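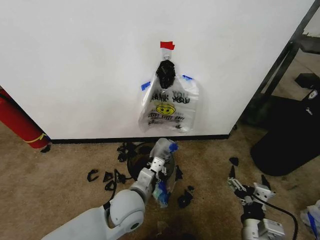 **보도자료**
**2024년 9월 6일**

# 동네 가게 여러분, 장바구니 대여 서비스 '플레론(Fleron)' 드디어 문 엽니다!

안녕하세요, 롤티어(Roltier)에서 플레론을 맡고 있는 담당자입니다. 보도자료는 좀 딱딱하게 써야 한다고들 하는데, 제가 그런 글을 영 못 써요. 그래서 그냥 평소 말투로 쓰겠습니다. 기자님들, 인용하실 때 적당히 다듬어 주세요(부탁드려요!).

플레론은 동네 가게에서 천 장바구니를 빌려 쓰고, 다 쓰면 아무 가맹점에나 돌려주는 서비스입니다. 저도 장바구니를 집에 잔뜩 쌓아 두고는 정작 장 볼 때는 꼭 빈손으로 나가는 사람이거든요. 퇴근길에 두부 한 모, 대파 한 단 사러 들어갔다가 또 비닐봉투를 받아 오고, 그게 싱크대 밑 서랍에 꾸역꾸역 들어가고요. 저희 팀 사람들 서랍 사정도 다 비슷했습니다.

## 어떻게 쓰나요

계산할 때 "플레론 하나 주세요" 하시면 됩니다. 보증금은 300원이고, 15일 안에 돌려주시면 그대로 돌려드려요. 앱은 없습니다. 처음엔 만들려고 했는데, 7월 시범 운영 때 가게 사장님들이 하나같이 "그거 깔라고 하면 손님들 그냥 가요" 하시더라고요. 그래서 과감히 접고 종이 도장 카드로 바꿨습니다. 카드는 지갑에 쏙 들어가는 크기예요. 도장 찍는 자리가 좀 작다는 의견이 있어서 다음 인쇄 때 키울 예정입니다.

돌려주실 때는 빌린 가게까지 다시 안 가셔도 돼요. 빵집에서 빌려서 정육점에 돌려주셔도 됩니다. 다만 국물이 샜거나 생선을 담으셨다면 살짝 귀띔해 주세요. 따로 모아서 세탁하겠습니다.

## 어디서 쓰나요

우선 키브데일(Kivdale) 상점가의 가게 69곳에서 시작합니다. 과일 가게, 반찬 가게, 문구점, 약국까지 종류가 꽤 다양해요. 세탁소 사장님도 들어오셨는데, 옷걸이 여러 개 들고 가는 손님들한테 딱이라고 하시네요. 저는 생각도 못 한 쓰임새였습니다! 참여하는 가게는 문 옆에 초록색 스티커가 붙어 있으니 그걸 보고 들어가시면 됩니다.

세탁과 수선은 하이트만(Heitmann)이 맡아 주십니다. 가방은 30도 물에 빨고, 손잡이가 헐거워진 건 다시 박음질해서 가게로 보내요. 시범 운영 때 제일 먼저 망가진 게 손잡이였던지라 이번 가방은 손잡이 천을 한 겹 더 덧댔습니다. 덕분에 조금 뻣뻣하긴 한데 몇 번 빨면 부드러워져요.

## 사장님들께

가입비는 없습니다. 가방은 저희가 가져다드리고, 한쪽에 몰리면 저희가 다시 나눠 놓습니다. 계산대 옆에 자리가 없으면 벽에 거는 고리도 드릴 수 있어요. 쓰시던 비닐봉투를 당장 치우시라는 말씀은 안 드립니다. 남은 건 남은 대로 쓰시고, 손님이 찾을 때 플레론도 한번 권해 주세요.

취재나 가맹 문의는 롤티어 플레론 담당 앞으로 연락 주시면 됩니다. 키브데일 상점가로 직접 오셔도 좋고요. 오시면 반찬 가게 골목부터 안내해 드릴게요, 거기 멸치볶음이 정말 맛있습니다.

**롤티어 플레론 담당 드림**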